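Clearing the dresser: notes on small organizers and what goes in them

Home Corner, 18 January 2024
By Robel Kassa

After the last newsletter several readers wrote in about the same thing. They had bought a clear organizer for their makeup, filled it, put it on the dresser, and found a few weeks later that the dresser looked the way it did before, with an organizer added to it. I said I would come back to this in the new year, so this month's item is about small cosmetics and the surface they sit on.

I'll start with the surface. Most vanities sold now come in two parts. There is a desk you sit at and a narrow shelf that runs under or in front of the mirror. People treat these as one space and let things drift between them. It works better to decide what each part is for. In our house the shelf is for bottles and jars that stand up by themselves and get used standing at the mirror: toner, cream, hair oil, the spray. The desk is for working on. Only one thing lives on it, and that is the organizer.

If you are starting from a full desk, clear the whole desk first and leave the shelf alone. I have tried doing both together and ended up with everything on the bed at bedtime. The desk takes an evening. The shelf can wait for the weekend.

Once the desk is clear, wipe it with a damp cloth and then a dry one. Powder gets into wood grain, real or printed, and a damp cloth alone just moves it along. Wash the organizer too, in the sink with dish soap and lukewarm water. Keep it away from the dishwasher and from anything with alcohol or ammonia in it, including most glass cleaners. Clear acrylic can go cloudy or get fine cracks, and there is no fixing that. Dry it with a soft cloth. Paper towels can leave scratches that show up in the morning light.

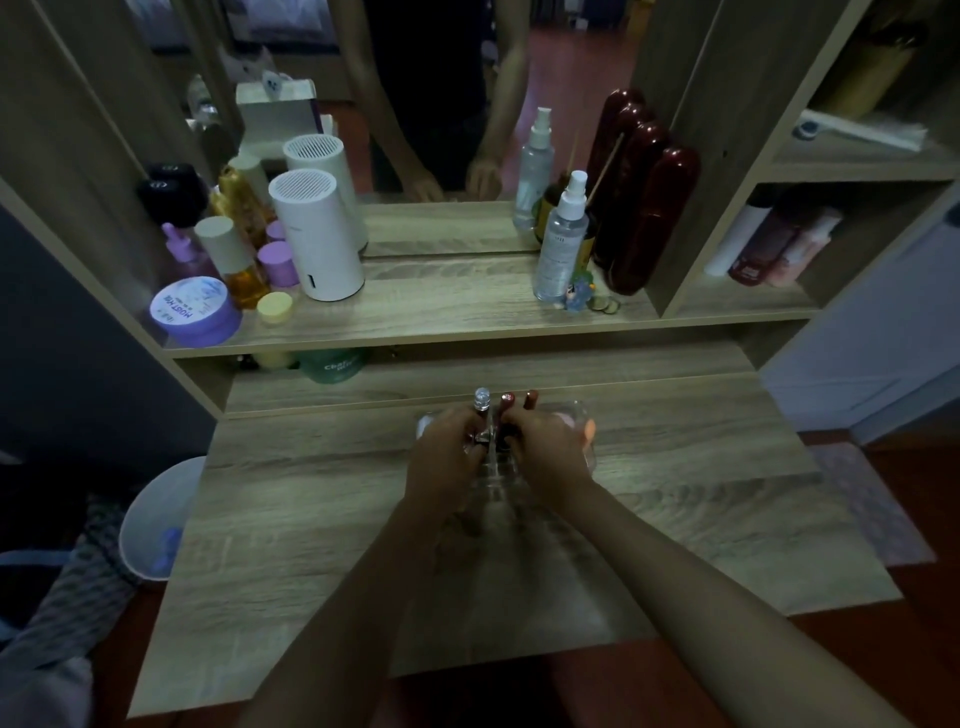
Then put things back slowly. I start with whatever gets used every day and stop there for a week. Lipsticks go in first, upright, and so does anything else tall and thin, like a roller bottle or a mascara. They need to stand in a slot that holds them. If a tube leans, the slot is too wide for it, and it will knock into its neighbor every time you reach in. A small piece of clear shelf liner folded into the bottom of the slot will usually cure that.

After the week is up, look at what you went and fetched from the box or bag where you put the rest. Those things have earned a slot. What you didn't fetch goes in a drawer. I am not going to tell anyone to throw out a lipstick they like, but it doesn't have to be on the desk.

A few people asked which organizer to buy. I have used 3 over the years and don't have strong feelings about brands. The first was a Gellitz with stacked drawers, and I gave it away. Drawers are good for jewelry and hair pins, but makeup in a drawer gets laid flat, then piled, and then you are digging. The second was a round one from Frei that turned on a base. It held a lot and took up most of the desk. The one I have now is a plain tray from Kiltach, low, with slots along the back, and it has lasted the longest. I bought it at Manon when they were clearing out the old stock and I have not seen it there since, so please don't write and ask.

What I would look for in any of them:

Slots of more than one width. Lipstick tubes differ a good deal, and a tray where every slot is the same will fit half of yours.

An open section at one end or both. You want somewhere for things that aren't tube-shaped.

Low sides at the front. You should be able to get a finger and thumb around a compact without tipping anything.

A weight you can lift when it is full. I didn't think about this when I bought the turning one. If the organizer is too heavy or awkward to pick up, you will clean around it, and then there is a ring of dust and powder under it by March.

On lifting: use both hands, one at each end, and go straight up. Sliding a full tray along a wood surface will mark it sooner or later, particularly if there is grit underneath. Four clear rubber bumpers from the hardware store, the kind used on cabinet doors, stuck on the bottom corners, will protect the desk and also stop the tray creeping backward as you use it. 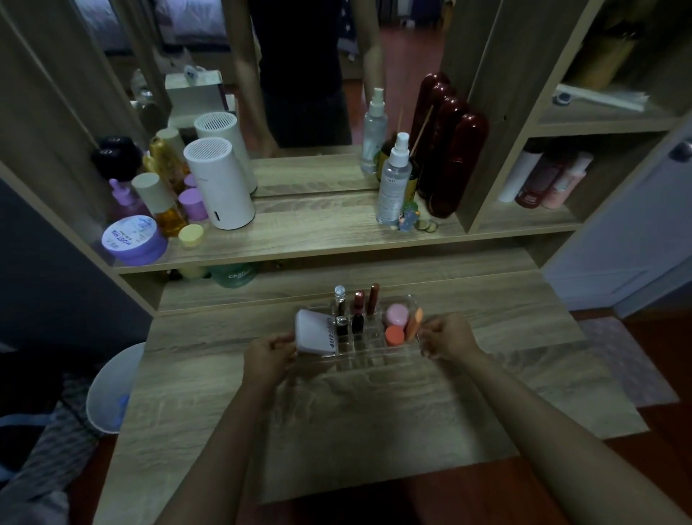
Compacts cause more trouble than lipsticks do. They are wide and flat, they come in every shape, and the temptation is to pile them up. Two in a pile is fine. With more than that, the one you want is always at the bottom. If the side section is deep enough, set round compacts one in front of the other, and stand a square one on its side so the lettering faces out. A white cushion compact marked 4U2 stored this way, tilted up at the left end of a tray, can be told from the rest without opening anything. Cushion compacts hold liquid, so check that the lid has clicked shut before you tip one up. The same end-section approach works for a sponge. An orange teardrop one leaned against the right wall of the tray is easy to grab and doesn't take a slot from anything.

Do let the sponge dry fully before it goes back in, though. A damp sponge in a plastic corner will smell in a few days and can grow mold inside where you won't see it. I wash mine with bar soap, squeeze it in a towel and leave it on the windowsill overnight. If you have two, you can swap them and never be caught without a dry one.

As for the order of the lipsticks, I have seen people sort by color, by brand and by finish. I put the tall ones at the back and the short ones in front, and that's all the sorting I do. You can see every cap that way. If your tubes are all dark and hard to tell apart, put a small round sticker on the top of each with the shade name. One reader colors in the sticker with the lipstick itself, which I liked, although it smears unless you put tape over it.

Now the shelf, when you get to it. Take everything down, wipe the shelf and the lower part of the mirror, and check the bottles before they go back. Look for the small open-jar symbol on the label, with a number and an M. That is how many months the product is meant to last once opened. Write the month you opened it on the bottom in marker. If you don't know when you opened something and it smells different or has separated, let it go.

Put tall bottles at the back, against the mirror, and jars at the front where you can get the lids off. A mirror doubles whatever is in front of it, so a shelf with 8 bottles will look like a good many more. If the shelf still seems crowded after you have tidied it, try taking down a couple of things you don't use at the mirror and see if that settles it. Room scents and reed diffusers are better on a dresser across the room – the oil will strip some finishes if it drips, and the sticks get knocked when you reach past them.

Keep the tissue box within arm's reach but off the desk. On the windowsill is good, or hung on the side of the vanity with adhesive strips.

It takes me 4 minutes to keep this up, once a week, when I change the pillowcases. Lift the tray, wipe under it, put it down, take out anything that has wandered in. Mine tends to collect hair ties and receipts.

Next time I'll cover brushes, including how to wash them without loosening the glue in the handles, and the question of whether to store them upright. Letters on either are welcome at the usual address.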